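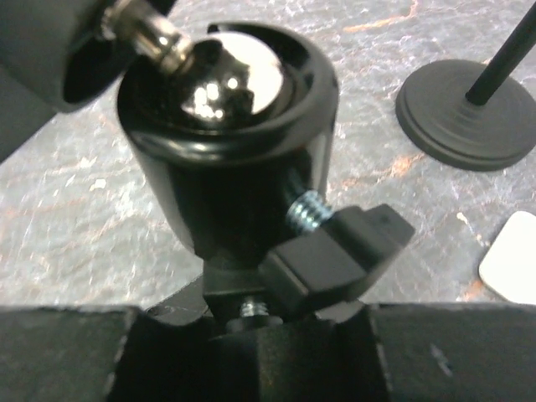
Is the set only for English, one reader of the first version asked, or can it be used for Spanish product texts also? It is for both, and the answer should have been in this file from the beginning. The reader also wanted to know why some entries have no price. Please see the part on missing fields.

Flaldale Product Notes, version 2

What is inside

The set has 2,000 short texts that describe used photo accessories: tripods, ball heads, straps, bags, filters. Half of them, 1,000 texts, are in English and the other half are in Spanish. They are not translations of each other. Each text was written by a seller for the Flaldale second-hand list, and the sellers agreed to the reuse when they sent the form.

Files

notes_en.csv – the English texts
notes_es.csv – the Spanish texts
labels.csv – the category and condition for every text
changes.txt – what is different from version 1

All files are UTF-8. In version 1 the Spanish file had a wrong encoding and names such as Bermúdez came out broken. Bermúdez is a shop name in this set, please do not remove it as a personal name.

Labels

There are 9 categories. Condition is one of: new, good, worn, for parts. The label is taken from the seller's form and we did not correct it. Some sellers write "good" for an item with a missing plate, so the label and the text can disagree.

Missing fields

In 239 entries the price is empty. These sellers preferred to receive offers. An empty price does not mean zero, and if your program reads it as zero your average will be wrong. The field "brand" is free text. Stevero appears with three spellings and we left them like this.

How to split

The column "split" has the values train and test. Texts from one seller always stay on the same side. If you make your own split, group by seller_id first.

Known problems

Bags are too many and filters are too few. The texts collected in November are shorter, as the form had a smaller box that month. The Etanine shop used one fixed sentence at the end of each text – you may want to cut it before training a classifier.

License

Free for research and teaching. For commercial use please write to the Flaldale list first.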